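# Two arms, one padlock

The Lemieux final-year robotics course runs on a fixed bench. Each team gets a boxed enclosure with a pale wood floor, an aluminum rail, and a pair of servo-driven arms bolted side by side. The task is set in October and doesn't change until it is marked.

This year's task is a padlock. One arm has to hold the body while the other inserts a key and turns it. Bimanual work of this kind is a standard benchmark in graduate labs and an uncommon one for undergraduates, mostly on account of the tolerances. A keyway forgives very little, and hobby-class servos have backlash at every joint. By the time the error reaches the gripper it can exceed the width of the slot.

Brayden Fraser, who supervises the course, chose the lock for that reason. "If you can brute-force it with a better motor, it isn't a software assignment," he says. Teams may not alter the servos or the links. They may change the gripper jaws, the cable routing and anything that runs on the computer.

Control is by imitation. A student demonstrates the motion, the joint positions are logged alongside the video, and a policy is trained on the result. The Aleo team recorded 63 demonstrations before its first training run and threw out 15 of them, chiefly for hesitation. A policy trained on a pause will learn to pause, and theirs did, hovering over the lock until the time limit expired.

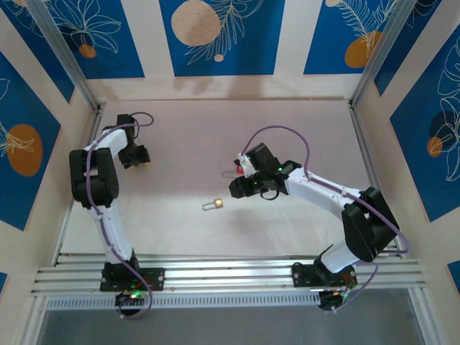
Cable routing took up more of the term than anyone had budgeted. A cable that is too short pulls on the wrist at full reach and shifts the gripper enough to spoil a grasp. One that is too long swings into the camera's view, and the policy begins to treat it as a landmark. Aleo's first fix was a tighter run along the forearm, which failed at the elbow within a week. The second left a deliberate loop at each end and has held since.

The Pulelier team went after the lock itself. A small brass-colored body on a smooth floor tends to skid when a jaw closes on one side first, so they slowed the final stage of closing and lined their jaws with rubber cut from a bicycle tube. Grasp failures dropped. Cycle time rose to 51 seconds, inside the limit but with little left over for a second attempt at the key.

Skundport, the smallest team, has done the least to its hardware. Its members split the task into separate policies, one for picking up the lock and one for inserting the key, with a hand-written check between them. If the lock is tilted too far in the jaws, the arm puts it down and begins again. Fraser regards the check as the most useful piece of code produced so far, and has asked for it to be properly documented.

Marking weighs the logbook as heavily as the demonstration. Each team gets two scored attempts, with the lock placed by the examiner at an orientation the team hasn't been told. Rehearsals are on Friday afternoon, and calibration files have to be submitted by noon.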